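Ticket: Nollia hand-held gripper, pads slipping on knitwear
Opened by: Nandini Naidu
Assigned to: Harish Chettiar
Status: Open, despite two attempts to close it
Site: Pisimdale

Summary

We are comparing the Nollia hand-held with the older Venum for the garment work. The Nollia is lighter in the wrist and everybody likes it until it has to pick up a sweater. On ribbed knit it closes, reports itself closed, and comes up with nothing. The Venum gets the same knit nearly every time, while sounding like a coffee grinder full of screws.

Log

Monday, Nandini
Started on the bed with the quilted spread, one rust-red knit laid out on it. The plan was seven lifts per grip point, same hand, same speed. The flat part of the knit went fine. At the thick ribs the pads rode over the top and shut on each other, very politely, with the garment still on the bed. Four misses out of seven. Wiped the blue pads with alcohol and got four misses out of seven again, so at least it's consistent.
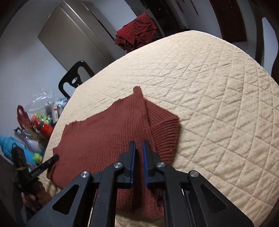

Monday, later, Harish
Asked the obvious questions. Is the firmware current? Yes. Were the pads seated properly? Yes, says Nandini, in a tone. Is it possible the knit is just slippery? It is wool-ish and has the surface of a doormat, so no.

My guess is approach height. If the tips stop short of the spread, the jaws only ever see the tops of the ribs. The Venum has softer tips and people lean on it without thinking. People are being gentle with the Nollia because it's new and somebody signed for it.

Suggested changes for the next run:
1. Press until the quilting gives a little, then close.
2. Come in across the ribs, so the jaws have a ridge to pinch.
3. Leave the closing force alone. I know it's tempting.

Tuesday morning, Qianru
Ran Harish's list. Pressing down helps a lot, two misses out of seven. Coming in across the ribs helps as well, though it means turning the wrist to an angle I would describe as ambitious. I also found that pressing too hard catches the bedspread, and then you lift sweater and spread together and the log counts it as a success. Have removed one such triumph from the results.

Facundo changed the closing force. He says he didn't. The settings file says he did, at 10:40.

Tuesday, Facundo
Fine. For the record, more force made it worse. The knit squirts out of the jaws like a watermelon seed. Setting is back where it was.

Something more useful: with the jaws nearly shut I can see a gap between the pads, and I'd like to know if it's the same from base to tip. If they meet at the base first, the tips never get a proper bite and all this business about approach height is treating the symptom. The linkage screws all feel snug by hand. I haven't put a driver on them, having lost my adjusting privileges.

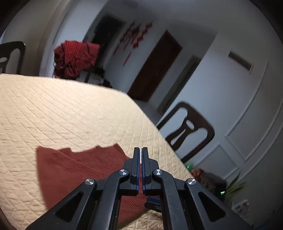 A strip of paper would settle it. Close on the paper at the tip and pull, then do the same at the base. If the tip lets go first, the pads need a shim or the jaws need aligning, and either of those is above my pay grade. I've left paper in the drawer with the spare pads. Please don't use the spare pads yet, they're a different batch and we'll never untangle it.

Wednesday, Harish
Agreed on the paper test. Nandini to run it before any more lifts. I've written to the supplier to ask what gap they consider normal, and got back an automated message thanking me for my interest in a gripper we already have.

Thirumalai wants a recommendation for the comparison sheet. Current wording: "Nollia preferred for flat cloth, Venum for ribbed knit, pending pad alignment." He would like one winner. He can have one after the paper test.

Next action: Nandini, paper test, tip and base, both grippers.
Ticket stays open.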